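The Ladico zip-up tool roll, black with blue trim. I stock plenty of cases and wallets, but I keep coming back to this one for small tools – pliers, tweezers, files, picks, all the skinny stuff that ends up at the bottom of a drawer.

I sell it empty, so you fill it with whatever you've already got. Mine lives on the bench at home and I've had it open most evenings since May (I mend costume jewellery, badly but with great enthusiasm!). The body is black fabric with a blue zip border, and a blue elastic band runs across the slots, stitched down between each one so every tool gets its own little loop.

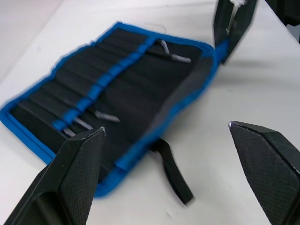 The slots are narrow, and I like them that way. A fat-handled screwdriver won't go in, so please don't order it for those – have a look at the Stater roll instead, it's much roomier. Slim tweezers and needle files slide in nicely, and small pliers go in jaws first if you give them a bit of a wiggle. The elastic is quite firm out of the packet. Mine took a week of use to ease up.

There's a mesh panel inside too, and I use it for bits that don't want a slot: spare jump rings in a bag, a scrap of polishing cloth, the odd earring waiting for its partner. If you keep fine-point tweezers, put their caps on before you slide them in, or the tips will catch in the fabric. I learned that on my first one. 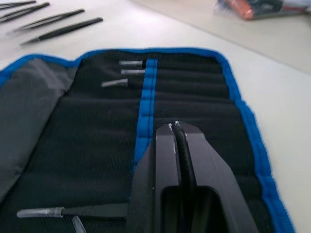

Győző Somogyi wrote to say he packs his with files at one end and tweezers at the other, leaves a few slots spare in the middle, and finds it closes much more easily that way. He'd still like a slightly longer strap.

I tried his way on Monday and he's right about the closing, so do give it a go if yours is bulging.

Cleaning is a damp cloth and a drop of washing-up liquid, then leave it open to dry overnight. I wouldn't put it in the machine.

Order code 333. Postage is free if you're spending over £40, and you've got 9 days to send it back if it doesn't suit your tools.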